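Keeping a Small Kitchen Corner in Order: Notes from the Hesmont Trials

Posted 20 April 2019 by Clifford MacLeod

Most of the tips on this page come out of the Drirnex study, where we teach an arm to do short household chores from recordings of people doing them with a hand-held gripper. We kept 157 recordings from the first round. Training on them showed us which habits make a chore easy to repeat, and the same habits help anyone who shares a sink with other people.

Put things back on the same spot. When the soap bottle stayed within a hand's width of its usual place, the arm reached it in 21 tries without a miss. When people left it anywhere on the counter, it missed 4.

Turn labels to the front. It helped the arm less than we hoped, but people found the right bottle sooner. 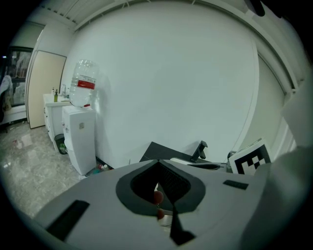 Floor items gave us more trouble than anything on a counter. The method learns from what the gripper sees on the way in, and low things get hidden late in the reach. Give the trash bin a fixed place against something solid, as with the small black one between the vanity and the water dispenser. Small bottles standing on the floor beside a dispenser should go up on a shelf, where they won't be kicked. A polished floor throws back a lot of light, so wipe it with the lamp off and check it again with the lamp on.

Do one chore from start to finish before you begin the next. Recordings that mixed wiping and tidying were the worst we had, and we dropped them from training.

Wipe the faucet last. Drips from the cloth end up on the counter otherwise.

The second round starts in May, with drawers and cupboard doors. Tips on hinges and sticking handles will go up on this page after that.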